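The Second Life of Wallpaper

Sneha Saxena
Tuesday, July 10, 2018

When I moved into my first rented flat, the landlord had one rule only: do not touch the walls. They were painted in a colour he called magnolia, and I looked at it for 21 months. In my grandmother's house every room had a paper, and even the inside of the larder was covered with small blue birds. I did not understand how a person can live between walls which say nothing.

Now the paper is coming back, and it is coming back through the rented flats. Deepak Grewal sells it from a narrow shop in the town of Kasel, between a bakery and a place which repairs shoes. He has 700 patterns in his sample books. When he took over the shop from his uncle, he tells me, most of his customers were older than 60 and wanted the same paper they already had. These days they are young couples, and they come with a photo on the telephone.

"They ask first how it comes off," he says. "Only after that they ask how it goes on."

The answer to the first question has changed the trade. The old papers were soaked, scraped and cursed. The newer ones have a backing which lets the whole strip come away dry, if the wall under it was prepared well. Mr Grewal sells one from a small maker, Flamow, and he has it in his own hallway. He took down one strip in February to see what would happen, and then he had to put up another, as his wife did not like the gap.

I wanted to know also who chooses a large pattern and who chooses a small one. Mr Grewal has a theory that people from large families take small patterns. I come from a large family and I took small leaves, so I could not argue with him. He advises to pin a full length on the wall and to live with it for a week, in the morning light and under the lamp. A sample of the size of a postcard is good for the colour, but it tells very little about the repeat.

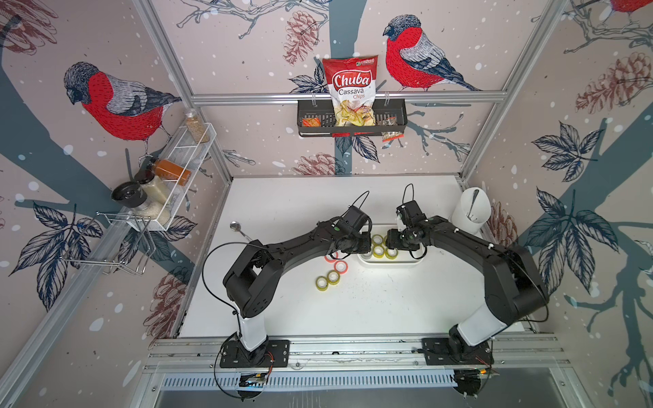

Patterned wallpaper lines an enclosure with an aluminium frame.

The repeat is the distance after which the pattern begins again, and it decides how much paper is lost. With a long repeat you cut away a good piece from every strip. My own bedroom needed 2 rolls more than I had calculated, and I had calculated with great care, on squared paper. Mr Grewal looked at my drawing politely and asked where the door was.

There is also the question of price. A paper printed by hand remains a luxury. The Dixit workshop, where the blocks are still cut from pear wood, asked me 3,863 rupees for a single roll, and I bought it for the wall behind my desk – the smallest wall I have. The printers there work in pairs, one for the colour and one for the block, and they speak very little. The drying room smells of chalk.

Some habits do not come back. My grandmother kept the leftover rolls under the bed and used them for covering school books. Mine stand in the wardrobe behind the winter coats, and I have not yet found a use for them. My neighbour has asked for a piece to put in her kitchen drawers – she may have the leaves, but not the Dixit.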